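Giston Neighbors Help Board > Hobbies and Music > Percussion

Small hand drum keeps going flat, is it the head or me?

Posted by Natnael Assefa, 30/09/2024

Hi all! I started hand drumming in January and I am completely hooked. I play before breakfast, I play on the arm of the couch, I play on the steering wheel at red lights (sorry to the lady in the next lane). My problem is tuning. I have a small rope-tuned drum with a goatskin head, and it sounds gorgeous in the evening and like a wet cardboard box the next morning. Do I need a new head already or am I pulling the ropes wrong? I don't want to crack anything!

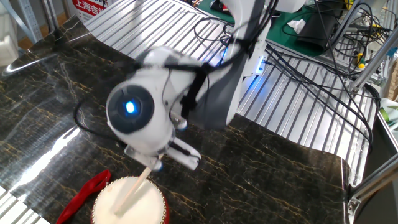
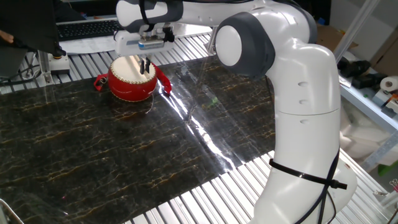 Small drum on a dark tabletop in the first one, and the worktable from another view in the second.

Other things that might matter: the room has no AC, I keep the drum by the window, and I've only ever tightened it twice. Both times it sounded great for a day. Thanks in advance, this board got me through buying the thing in the first place!

Sivaprasad Palaniappan
Member, 663 posts

Welcome to the club, the steering wheel phase never ends!

Your head is almost certainly fine. Goatskin soaks up moisture from the air and goes slack, then tightens again when the air dries out. Get it away from the window first. I keep mine on an inside wall with a cheap humidity meter next to it, and when the meter creeps up to 72 I don't even bother tuning, I just play it low and enjoy the bass. It's a lovely sound once you stop fighting it.

When you do tighten, go a little at a time. Pull one section, then go to the one straight across from it, then work your way around. Tap near the edge as you go and listen for spots that sound lower than the rest. If you do the whole thing from one side the ring tilts and you'll be chasing it all week. I wear gardening gloves for the pulling and my hands are much happier.

And let it down a bit before winter if you run the heat. Dry air pulls the skin really tight, and that's when heads split. I lost a beautiful one that way and I'm still sad.

If you ever do want a new skin, the little Hinatach shop over on Ivanyshyn Street will mount it while you wait if you call first. Ask to try the big floor drums while you're there!!

drumdad_207

just get a synthetic head. mine hasn't moved in years and I leave it in the garage

Nisow Rhythm Circle

Great question, and please come play with us! We have a box of loaner drums and total beginners are very welcome.

One thing to add to what Sivaprasad wrote: check the knots before you blame the skin. New rope stretches a lot in the first few months, so a drum that holds for a day and then drops may simply have rope that's still settling. Pull the slack out, retie, give it a night to rest, and repeat. Mine took four or five rounds and then it held like a champ.

Synthetic is a perfectly good choice too if you play outdoors. I love skin for the warm low notes, but I take the synthetic one to the park.

Natnael Assefa

You are all the best. Moved it to the hallway and the rope was definitely loose on one side, so I'm retying tonight. Gloves are on the shopping list. What time does the circle start?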